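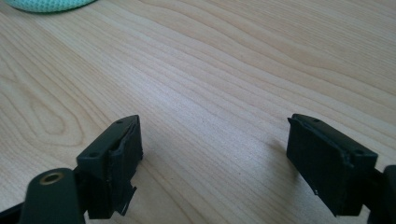 Pangaribuan Hardwax Oil No. 19, the clear one, back in stock in both can sizes. Goes on thin, dries to a low sheen, doesn't turn pale wood orange like the old varnish did. On a blond top with long wavy grain, and one of those oval swirls where the rings bend round a darker middle, it's the finish we'd reach for every time. The swirl stays a swirl. Heavy poly tends to bury it under shine.

For tabletops, desks, shelves, stair treads. Not for decks. Not for cutting boards either, people keep asking, get the Tasa board oil for that.

Coverage: one large can does 19 square meters, first coat. Second coat goes further. Bare softwood drinks more, so buy up a size if you're not sure.

How to use it. Sand to 120, then 150, stop there. Finer than that and the oil just sits on top. Vacuum, wipe, let the dust settle. Stir the can, don't shake it. Work a small amount in along the grain with a white pad or a lint free cloth, then buff off whatever is left after ten minutes or so. Wait 11 hours before coat two, longer if the shop is cold. Light use next day. Keep water off it for a week.

Old finish has to come off first, all of it. Wax too. If you have no idea what's on there, do a test patch on the underside.

Rags: lay flat outside to dry or soak in water before you bin them. Oily rags in a heap can catch fire by themselves. Please read that twice.

Color. Clear only for now. The Jevuvley white tint mixes in fine (one part to ten) if you want to hold back yellowing on ash or maple. Smoke tint is due in June, we'll put it up when it lands.

Repairs are the good part. Scratch or a glass ring, sand just that spot, dab oil on, buff. No stripping the whole top. Endang Chin did the counter at our Plestisden shop this way and you'd have to hunt for the patch.

Shipping is ground only, it's a flammable liquid. No returns on opend cans. Unopened ok within the month, you pay the postage.

Trade price from six cans up, email Hakim Saragih at the shop desk and say wich size you need.

Filed under: Wood Finishes > Oils & Waxes > Interior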